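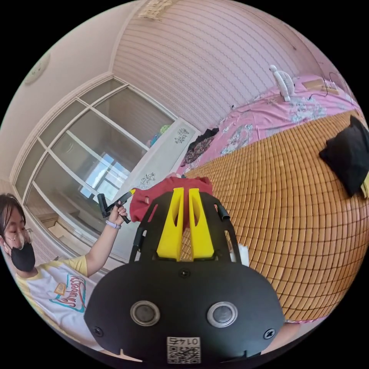

Bamboo mat and red cloth

Our little group reached Plurkmont on 7 May 2022, after a long and very pretty drive up from Cloutier, for the open day at the old Belura tile works (founded in 1941, and still going!). Garnet Beaudoin walked us through the glazing shed and was wonderfully patient with all our questions – I must have asked half of them myself. 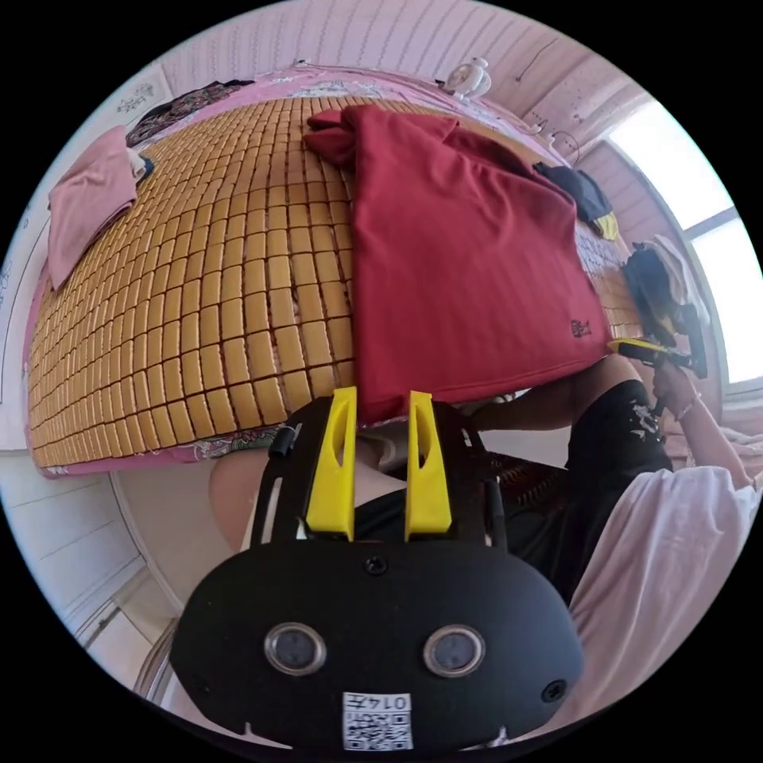
Summer mat over a pink sheet, with a deep red garment laid across it

Lunch was soup and rye bread in the yard, and I came home with two blue seconds for the kitchen wall. The next open day is in February.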